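Wipe-clean cloth keeps rippling at one end of the table

Forum > Home > Dining and kitchen
14 replies

kseb_tables
Saturday, 9.20 am

We put a brown wipe-clean cover on the dining table in July and I still can't get it to lie flat. It came on a roll, cut to length at the shop. Most of it is fine now but the far end has a slight ripple and it bothers me every time I sit down. I've tried leaving books on it overnight and I've tried rolling it back the other way. Both helped a bit and then the ripple came back by the next evening.

The other question is plates. We have a set of small light blue ones and my wife thinks they look cold on the brown. I like them. Opinions welcome on either.

Kenneth

Mavro
Saturday, 9.41 am

What's the backing? If it's the felty sort it will relax on its own in a few weeks. If it's plain plastic underneath it tends to remember the roll for much longer.

Also, how long is it and how much hangs over the end? Too little overhang and there's no weight to pull it down.

kseb_tables
Saturday, 9.48 am

Felty backing. The table is 1555 mm long and the overhang is 39 mm at the far end, much more at the near end. I cut it in a hurry.

Mavro
Saturday, 9.55 am

There's your problem then. Slide the whole thing along and even it up.

siriporn_l
Saturday, 10.30 am

Agree with Mavro about the overhang. I'd add that warmth does more than weight. I had a Tomeck cloth that had been folded in a drawer and the creases were terrible. What worked for me:

Take everything off the table and wipe the cloth with warm water and a drop of washing-up liquid.

Dry it, then turn it over and go over the back with a hairdryer on the low setting. Keep the dryer moving.

Turn it back while it is still soft and smooth it from the middle outwards with your forearm.

Put clips on the ends and leave it until the next day before you put anything on it.

Boonmee K
Saturday, 10.52 am

Please don't use a hairdryer on it. I ruined one that way. The coating went shiny in one patch and it never matched again. Lay it out on the floor in a sunny room for an afternoon and leave it alone.

siriporn_l
Saturday, 11.04 am

Low setting, and on the back. I've done three cloths like this with no trouble. The sun will fade a dark one if you forget about it.

Boonmee K
Saturday, 11.10 am

Mine was on low as well. One afternoon won't fade anything.

Branislav
Saturday, 12.15 pm

Double-sided tape under the far edge. Five minutes.

Mavro
Saturday, 12.22 pm

Tape will mark the table if it's waxed or oiled. Ask me how I know. Clips are cheaper than sanding the top.

kseb_tables
Saturday, 1.35 pm

Thanks all. It's an oiled top so no tape. I'll even up the overhang first and try the sun if that doesn't do it.

On the plates, one of the small blue ones on the cover:

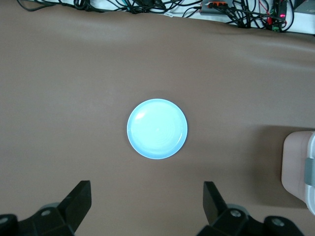 Re: the plates

siriporn_l
Saturday, 1.50 pm

I'm with you, Kenneth. That brown has a fair bit of grey in it and the pale blue sits well with it. I'd have said cream if you'd asked me before I saw it. The rim being slightly deeper than the middle helps.

Branislav
Saturday, 2.06 pm

Looks cold to me. Your wife is right. White would be safer, or something like the mustard ones Clesari used to do.

Boonmee K
Saturday, 2.14 pm

Mustard on brown is my nan's caravan. Keep the blue.

The ripple doesn't look too bad either. I was expecting a wave.

Mavro
Saturday, 2.40 pm

I wouldn't have noticed the ripple if you hadn't told us about it. You'll always see it because you know it's there. Put the bread basket at that end.

With plates that shiny I'd leave the cloth matt, by the way. We had a gloss one from Phuthong and with a ceiling light on it you were squinting at your dinner.

kseb_tables
Saturday, 5.25 pm

Update. I slid the cover along so the overhang is 100 mm at the far end, put four clips on and smoothed it out by hand. It is better – I can still feel a low ridge if I run my palm over it, but I have to look for it. I'll leave the clips on for a week.

The plates are staying for now. We agreed to try some linen napkins in a warmer colour and see if that settles the argument. If anyone has a set of cream side plates they want rid of, I'm near Skolunville and can collect.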